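3.2 Wear on bin interiors and what it does to sorting

The second part of the study deals with the bins themselves. Most work on mixed small goods treats the container as a given, a box with a volume, and we did the same in the first round at Velden. That was a mistake. Bins in daily use change. Paint goes off the floor first, then off whatever surface the goods slide down, and the walls keep their color much longer. After a while you have a container with two or three quite different surfaces in it, and small items sit on each of them differently.

We looked at painted gray bins from two sites, Velden and Kultden. Same basic shape at both: rectangular, open top, tall walls. The Kultden store has kept a stock book going back to 1943, so for that site we could at least tell which bins had been repainted and which had not. Velden keeps no such book and the ages there are guesses by the staff. We don't use them in the analysis.

In total 1074 fills were logged. A fill here means one load of mixed goods put in, left, and then taken out again until the bin was clear. Loads were made up from the Naster list, a household assortment (tape, small toys, packets, short lengths of trim and the like) chosen so no two items in a load had the same shape. Weights were kept under 2000 g per load. Nothing breakable. The list is given in full in the supplement, with the substitutions we had to make when stock ran out in December.

Wear was graded by eye on a four step scale, from 0 (paint whole) to 3 (bare or near bare over most of the surface). Floor, back panel and walls were graded seperately. Two graders, and where they disagreed the higher grade was taken. We did think about measuring gloss with a meter but the scratches run in every direction and readings from the same spot would not settle.

Floors. Nearly all the bins in regular use were at grade 2 or 3. The typical floor is shiny, with scratches over smudges, and under overhead light it throws back pale patches that move when you move your head. This matters for anyone picking out small items with a silver or clear wrap. Sorters at both sites mentioned it without being asked. Matte items, strong colors, no complaints.

Back panels. Some of the bins have a sloping panel along the back of the interior, below the upright back wall. Wear there is not even from top to bottom. On the bin in Figure 4 the upper part has gone whitish and is speckled with chips, the lower part is darker and scuffed. We read chips as impact and scuffing as sliding, so the upper half of a panel takes the knocks and the lower half takes the drag. That reading is ours, no direct test was made of it. Raju bins, which have no sloping panel, were left out of this comparison.

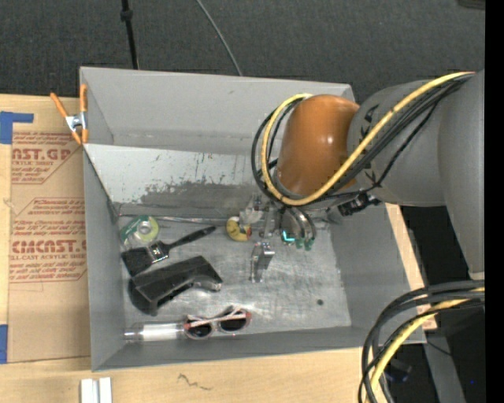
Figure 4. Gray bin with mixed load, on a wooden tabletop. Note worn floor and two-tone back panel. Roll of tape in back left corner; small yellow item next to the gripper.

Walls. Little to say. Grade 0 or 1 in most cases, with damage mainly on the top edge. Walls were dropped from the later models.

Where items end up. Loads do not spread evenly. They bunch, and once bunched they tend to stay bunched, as later items land against earlier ones. In Figure 4 the left half of the bin holds a cluster of goods. Corners were the worst case in our logs. Round goods were the most common corner items, tape rolls above all. A roll in a corner touches two walls and the floor, and there is not much room to get at it from the side. The usual way out was to lift from the core, if the core was open. With wrapped rolls this did not work well and sorters pulled the whole roll toward the middle first, then lifted.

Thin goods behave differently. Long narrow strips tended to finish up along an edge, often the back edge where the panel meets the floor. One such strip, thin and shiny, can be seen in Figure 4 along the back of the bin floor. On a grade 3 floor these are the hardest items in the list to spot. A shiny strip on a shiny floor, running the same way as the joint line, gets taken for part of the bin. Of all the items logged as missed on the first pass, 62 were strips of this kind, more than any other class. Small toys with rounded outlines were hardly ever missed. Bright color helps, and so does the fact that they don't lie flat.

Did floor wear change the clearing order? Yes, a little. On floors graded 0 or 1 the sorters worked from the nearest item outward, more or less whatever it was. On grade 3 floors they went for the colored items first and left anything reflective for the end, even when the reflective item was closer to hand. The effect was clearer at Kultden than at Velden. Lighting differs between the two rooms (see 2.4) and we can't fully pull this apart from the wear.

Repainting. Some of the Kultden bins were repainted part way through, by the store and on its own schedule. Not our doing, but useful. Missed strips dropped on these bins right after, then crept up again as the floor scratched. Panels went back to their chipped state more slowly than floors did. We have too few repainted bins for a proper test and only give the direction of the change.

Limits of this part. Grading by eye is coarse. The Naster list is heavy on light goods, a list with more metal in it would likely wear the floors faster and may also bunch in other ways. Bin position was not fixed: some were on tables, some on floor racks, and the viewing angle into a tall walled bin is not the same from the two. We noted position for the Velden fills only. Small dark marks on bin floors were not graded, and we did not try to sort stains from dents.

For the model in section 4 we carry forward floor grade, panel grade (upper and lower half as two values) and corner occupancy. Wall grade is not used. Item class is reduced to round, thin and other, wich loses some detail but keeps the cells from getting too small.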